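**August, workshop notebook, glaze bench**

Spent most of the morning on the celadon, which is still crawling off the rims like it has somewhere better to be. Fiachra thinks the bisque is dusty; I think I mixed it too thick (again!) and have let it down to 1269 on the hydrometer. Twelve tiles dipped, counted slowly this time, and numbered on the back in iron oxide so that Fidelina can read them without ringing me at home.

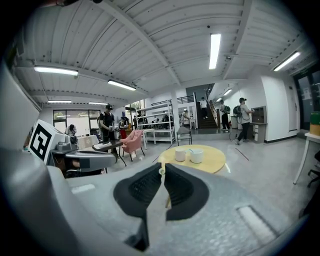

### Kiln

Cone 6 as before, with a soak of 20 minutes at the top. Eliécer wanted 26 and we had a long and very friendly argument over tea, and I won, though I've promised him the next firing. The bottom shelf still runs cool, so tiles 1 to 4 went down there and the rest higher up. Must remember to order more kiln wash from Norkik, and some of that lovely fine whiting if they have it.

Sotiris dropped in with a bag of Vevport clay, very smooth, and a bit short when you bend it. I'd like to try it with a little grog before I say anything unkind.
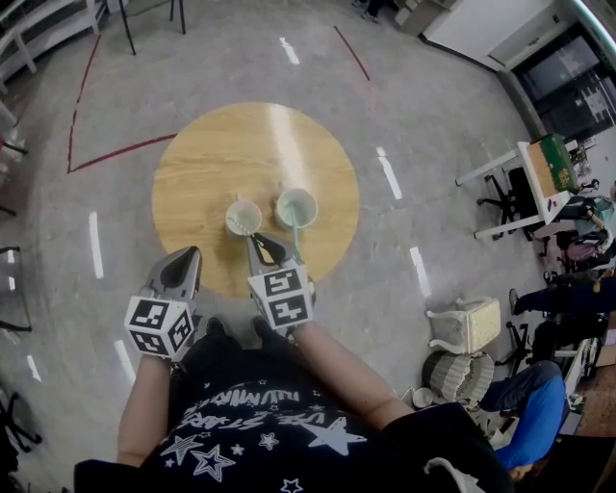

*Round table, from above.*

Kiln off at 4.40, bungs in. Dayana has the key and will open it once it's under 100.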